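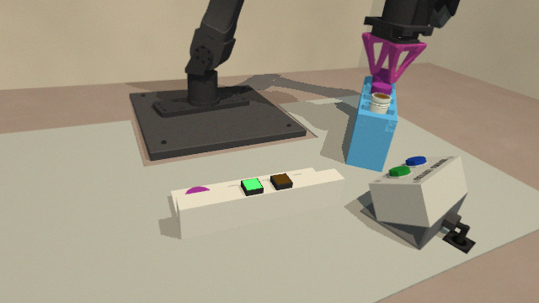 Figure 2.1 Two robot arms at a pale grey work surface, one above a small white jar in a light blue block. Computer rendering.

Chapter 2
Roots and the ground they live in

What you will meet in this chapter
Where tree roots grow and how far they go
What roots need from the soil
What squashed soil does to a tree
Looking at the base of a trunk
Digging near trees you want to keep

Before you start
You'll need the names of the parts of a tree from Chapter 1, especially the root flare and the cambium. If those have slipped, have a quick look back, I'll be using both from the first page.

2.1 The wine glass on the dinner plate

When I started in tree work I had a picture in my head of what was going on under the grass, and it was wrong. I thought a tree was the same shape below ground as above, a sort of reflection in a pond, with a great big root going straight down from the middle. I'd seen it drawn that way on a poster at school and I never thought to question it. Then I spent a wet November helping to clear blown-over beeches at Norkwood, and every single root plate we came to was shallow and wide. You could stand next to one of those trees, a huge thing, and the roots that had been holding it up went down little further than my waist.

A better picture is a wine glass standing on a dinner plate. The bowl of the glass is the crown, the stem is the trunk and the plate is the root system, spread out flat and going well past the edge of the bowl. Most of the roots of most trees are in the top metre of soil, and a lot of the fine ones (the ones doing the drinking) are far nearer the surface than that. Some trees do send a tap root down when they're seedlings, oaks are well known for it, but as the tree gets older the side roots usually take over and the tap root matters less and less.

You'll hear people say the roots stop at the drip line, meaning the edge of the crown where the rain drips off. Please don't rely on that! It's handy for telling a customer where to put the mulch, but roots carry on past it quite happily if the soil lets them. If there's a wall or a road or a compacted path in the way they'll go round it, or under it, or they'll give up on that side and do more on the other. I've seen a plane with nearly all its roots under one person's lawn and next to none under the house it belonged to.

2.2 Thick roots and thin roots

It helps to think of roots as doing different jobs. Close to the trunk are the big woody ones, which hold the tree up and store food over winter. They taper quickly as they leave the trunk, then run on for a long way like ropes, not getting much thinner. Off the ropes come smaller roots, and off those come the fine feeding roots, many of them no thicker than a hair.

The fine roots die and get replaced all the time, a bit like leaves. The tree can cope with losing a few. What it can't easily cope with is losing the rope they were all hanging from, and this is the part people forget when they put a trench in. One cut through one rope close to the trunk can take away everything beyond it, and the root that's left has a wound that fungi can get into.

Most feeding roots also live in partnership with fungi (friendly ones this time). The fungus spreads out through the soil and helps the tree find water and minerals, and in return the tree feeds it sugar. We'll come back to this properly in Chapter 7, so for now just keep in mind that a handful of woodland soil has a lot more going on in it than a handful of builder's topsoil.

2.3 Air, water and a bit of room

Ask a class what roots need and everybody says water. Quite right, but they need air just as badly. Roots are living tissue and they use oxygen day and night, and they get it from the little gaps between the crumbs of soil. Good soil is a good deal emptier than it looks. In a decent garden loam something like half of the space is gaps, some holding water and some holding air, and the balance shifts with the weather.

Fill all the gaps with water for weeks on end and the roots begin to suffocate. Squash the gaps out and you get the same trouble, plus the roots can't push their way through to find somewhere better. Willows and alders put up with soggy ground very well. Beech doesn't, and sulks - or dies - where a willow would be having a lovely time.

The squashing is what we call compaction, and I'd say it's behind more poorly trees in towns than any pest you care to name. It doesn't take much to cause it. A van parked on wet grass will do it, and so will a pallet of bricks, or a summer of people walking the same short cut to the bus stop. It takes years to undo, if it can be undone.

2.4 The limes at Bukgate

I want to give you one real place to think about as you work through the chapter, and it's the avenue at Bukgate, where I looked after the trees for a good part of my working life. The limes there were planted in 1840 along a carriage drive. Horses and carts went up the middle and sheep went under the trees, and by all accounts everything grew very nicely.

Then the drive became a road and the grass on the north side became an overflow car park. No one touched the trees. There was no digging and no pruning, and the bark never had so much as a scratch on it. But the north row began to thin at the top, leaf size dropped, and the leaves came off early, while the south row carried on as before. It was the same kind of tree, planted the same year and getting the same rain.

The one I knew best was tag number 3354, third from the gate on the bad side. When I pushed a Fehr probe into the ground on the south side of the avenue it slid in with one hand. By 3354 I could put my whole weight on it and get nowhere. (I had the bruise on my palm for a week.) We moved the cars, loosened the ground with an air tool and put down 100 mm of woodchip, keeping it clear of the trunk. It was slow going. The first summer I could see no change at all, and I'd be fibbing if I said I wasn't worried. The crown did fill out a bit in the end, though it never matched the trees over the road.

You'll find the soil readings for both rows in the Cekia workbook that goes with this course. Have a look at them before you do the exercises in section 2.7, and try plotting the two rows on the same sheet.

2.5 Looking at the base of a trunk

A trunk ought to get wider as it meets the ground. That widening is the root flare, and on a healthy tree planted at the right depth you should be able to see it, or at least feel it with your fingers under the leaf litter. If the trunk goes into the ground as straight as a telegraph pole, something is up. Usually the tree has been planted too deep or someone has piled soil against it later on.

Get down on your knees for this. Pull back the ivy and the mulch and whatever else has collected there, gently, and look for these:

Bark that is dark, damp or soft where soil has been sitting against it
Roots that circle the trunk instead of leading away from it
Fungal brackets, even old dry ones
Cracks in the soil on one side, or soil that lifts when the wind blows
Fresh cuts from strimmers and mowers

A root that circles the trunk is called a girdling root, and it often starts in the nursery pot. When the tree is young it does no harm that you'd notice. Years later the trunk and the root have both got fatter and they're pressing on each other, and the flow of sap on that side gets pinched. On a young tree you can often cut the root out with a sharp chisel or a pair of secateurs. On an old one, stop and ask someone senior first, as that root may be doing some of the work of keeping the tree upright.

Now turn to the sketch sheet at the back of the book and draw the base of any tree you pass regularly. It needn't be pretty. Mark the flare, the direction of each big root you can see, and anything hard within a couple of paces, such as a kerb or a wall. Keep the sheet safe, you'll be adding to it when we get to digging in section 2.6.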